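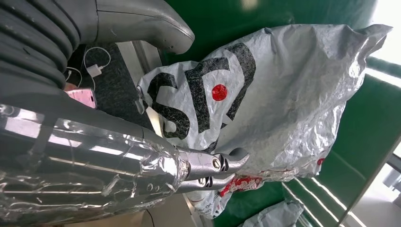

**Ticket 3879 – returns parcels, grey mailers, labels not scanning**
Opened by: Fathima Debnath, Drandevdale packing room
Priority: normal (was low, bumped it)
Status: open

**09:40** Grey plastic mailers from the Onsri batch. Scanner beeps, then "no match". Same mailers from the last batch fine. Cardboard boxes fine.

**09:55** Wiped scanner window. No change. Restarted it. No change.

**10:10** Tried with the label pulled flat by hand – reads first go. Let go, plastic creases up again, no match. So it's the creasing, or partly. These bags are crinkly even before anything goes in them.

**10:25** Swapped to the spare scanner from Cedar bay. Same thing, bit slower. Put it back, please don't move it again.

**10:50** Reprinted 2 labels on the stiffer Kavudow stock. One read, one didnt. The one that failed was stuck over the fold at the seam, my fault.

**11:15** Fold issue confirmed. Label has to go in the middle of the wide side, smoothed from the centre outwards. Did 28 this way, all read except one with a torn corner, relabelled.

**11:30** 632 still to do from this batch. Have left the ones with labels near the edge in the cage by the door, they need redoing.

**To do**
- more Kavudow stock, we're on the last roll
- ask Onsri if the bag has changed, feels thinner to me
- someone update the packing sheet, it still says "any flat area" which is no use at all
- phones and chargers off the worktops pls, asked before

**13:05** Afternoon lot started, same method. Two no match, both read on second try. Leaving ticket open til teh new rolls come.

– F.D.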